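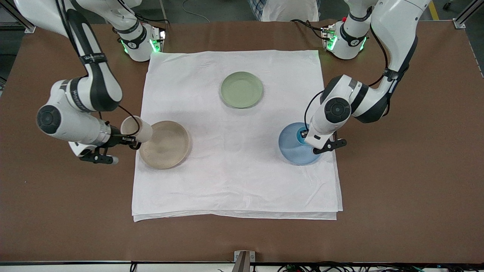
Tableware and cloth hire: questions we receive often

What is included in the small table set?
You get one white cloth and the dishes you choose from our list. Most people take plates and a bowl in different colours, for example pale green, speckled beige and light blue, and put them together on the white. Paper cups we sell by the sleeve, they are not for hire.

Do the colours have to match?
No. We think the mixed table looks more friendly. If you prefer all one colour, please write it in the order, and Roos Smits will check if we have enough of it for your day.

The cloth arrived with small wrinkles. Is it normal?
Yes, a little. We press every cloth, but it must be folded for the travel. Spread it on the table the evening before and smooth it with your hands from the centre to the sides. If the cloth is longer than your table, fold the front border under in two or three layers. Please do not use pins, they leave holes.

Is the see-through bowl made of glass?
The Gustby bowl is glass, yes. You can see a bit of the cloth through it. It is fine for salad, fruit or nuts, but not for the oven and not for boiling soup.

Can I put the speckled plates in the microwave?
For warming up, yes, up to 2 minutes. Their middle is quite flat and sauce can run, so for stews we recommend a bowl.

Must I wash everything before I return it?
Please scrape off the food and rinse. We do the real washing here. The cloth you only shake outside and put back in its bag. Do not try to take out wine or beetroot by yourself, Damián Gallegos has his own method and hot water makes it harder for him.

What happens if I break something?
Tell us when you bring the box back. The first broken dish in an order is free of charge. After this we ask $13 for each piece, any colour.

How long can I keep the set?
Two nights is the normal hire. For longer please ask before, especially in October, when we have many weddings.

Can I buy a plate that I liked?
Sometimes. When a colour is leaving our list, we sell the last pieces at the counter. Ask for Ximena Cárdenas, she keeps the old stock.

Povico Table Hire | Contact us | © Povico | Back to top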